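Robot Manners: Why Helpful Machines Need Rules

By Doina Kovačević

Think about the rules you already know by heart. Don't run with scissors. Look both ways before you cross. Let people get off the elevator before you get on. You probably follow most of them without thinking at all, and so do I (well, except when I'm late for the bus!).

Robots need rules too, and people who build robots spend a great deal of time writing them down. Some of those rules are for the machine. A lot of them, you may be surprised to hear, are for the people standing next to it.

Let's start with a rule about speed. A robot arm is made of hard stuff, and a bump from it could really hurt. So when a robot shares a room with people, it should move slowly enough that you can see where it's headed and step out of the way. At the Tovside workshop, where I help out with the school visits, everyone who isn't working stays behind a line on the floor while the arms are switched on. Even the grown-ups. Even me, and I've been going there since February!

Then there's the rule about squeezing. Your hand knows that you hold an egg one way and a hammer another way. A robot has to be told, or has to learn, how hard to close its fingers. Too soft and the spoon slips away. Too hard and something might crack. A good habit is to begin with things that don't break easily, and to keep glass and sharp knives off the table until much later. 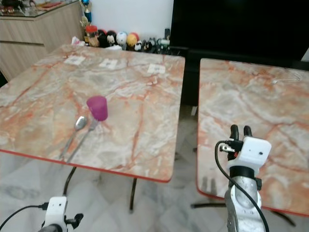

Robot arms at a table with a purple cup, a spoon and another utensil.

My favorite rule is the big button. Every robot that works near people should have a stop button that is easy to find and easy to push. It's usually red, and it should never be hidden under somebody's coat. Somtochukwu Effiong, who teaches the safety class, makes each new helper practice pressing it 15 times before they do anything else, and she's very strict about it.

And what about you? If you ever visit a robot, here are some good manners to take along:

Ask before you touch anything.
Tie back long hair and tuck in loose strings or scarves.
Stay out of the space the arm can reach.
Never hand the robot something unless its grown-up says you may.
If something looks wrong, say "Stop!" in a nice loud voice.

You won't get in trouble for that last one, even if everything was fine after all. People who work with robots would much prefer to stop for nothing than to miss something important.

Try it at home: pick a job you do every day, such as setting the table, and write the rules a robot would need to do it safely. Then ask someone to follow your rules exactly, very slowly, and see which ones you forgot.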